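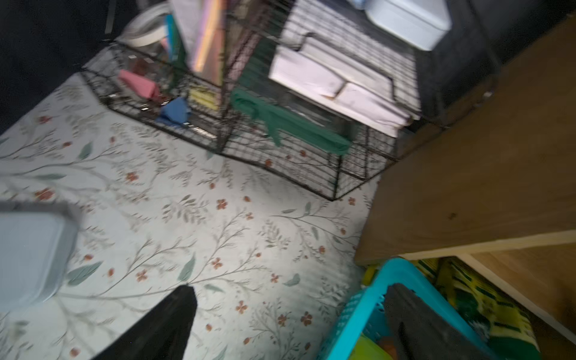
The rain stopped at 5 in the afternoon, and the umpire came down from his chair to touch the grass with his palm. He did it slowly, like a doctor. Then he nodded, and we went back to the second set.

I was ranked 3652 in the world in that April. In Donine, where I learned to play against the wall of the bakery, this was still a matter for the newspaper. In Sasesbridge it was a matter for the girl at the desk, who had to scroll down for a long time.

My opponent was the first seed from Nellik. She had a coach, a second coach and a bag for her shoes only. I had two rackets, and one of them had strings which I did not trust. The winner would receive 300 pounds. The bus home cost 40, and I had already bought the ticket for the evening, because it was cheaper like this.

I lost the first set before the rain. During the break I sat in the changing room and ate a cold potato with salt. I was thinking of my mother, who always listened to my matches on the telephone of a neighbour and did not understand the scoring. "Are you the fifteen or the forty?" she would ask.

When we came back, the ball stayed very low. It was slow and heavy, as it used to be behind the bakery in November, when we played with balls that had no hair left. My knees remembered this before I did. I began to cut everything, short and ugly, and she ran forward with a face of surprise.

I took the second set. In the third she called for a towel after each point, and I looked at the clock above the Quezada Stand. The bus was leaving in twenty minutes.

I bounced the ball four times – I always do four – and served to her backhand.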